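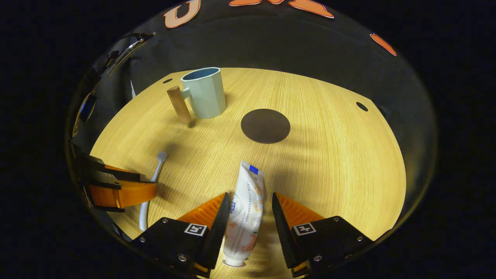 **Praron cells going in at our packing site, what happens to the table crew?**

Posted by Fergus Mackay

I run second shift at a place that packs bathroom and guest kits for hotels. Toothbrush, toothpaste, sometimes a mug and coaster for the nicer rooms. We have 30 people on the tables. Management told us Wednesday that two Praron cells go in this August and that "no one is losing hours." Each cell is supposed to do 132 kits an hour. My people are asking what their day will look like and I don't have much to tell them. Has anyone been through this? Mainly want to know about jobs, pay grade and breaks.

**Decha Suwannarat**

We did this at Sriwong two years ago, similar work. Hours stayed the same but the jobs changed. Out of a crew of 8 on our first line, three went to loading trays and clearing stops, two went to checking finished kits, and the rest moved to odd orders the cell couldn't run. Toothpaste tubes gave us the most stops. They bend and don't sit the same way twice. Mugs were easier once the handles all faced one direction, and somebody has to face them.

Things I would get in writing before August:

- Who is allowed to clear a stop, and whether that pays more. Ours did the work for five months at the old rate.
- Breaks. The cell doesn't stop, so breaks got staggered and people stopped eating together. That caused more complaints than anything else.
- What the target is when the cell is down. We were held to 825 kits a shift with one cell out, by hand, and it took a grievance to fix.

Also ask for training on paid time. Two of my best packers had never used a touch screen at work and were fine after a week with someone next to them.

**Grerko_nights**

depends on your manager. ours said the same thing about hours and then just didn't replace people who quit

**Golitz line 4**

Agree on the breaks. Wrists are better though, I will say that. Standing and watching is hard on the feet, so ask for mats.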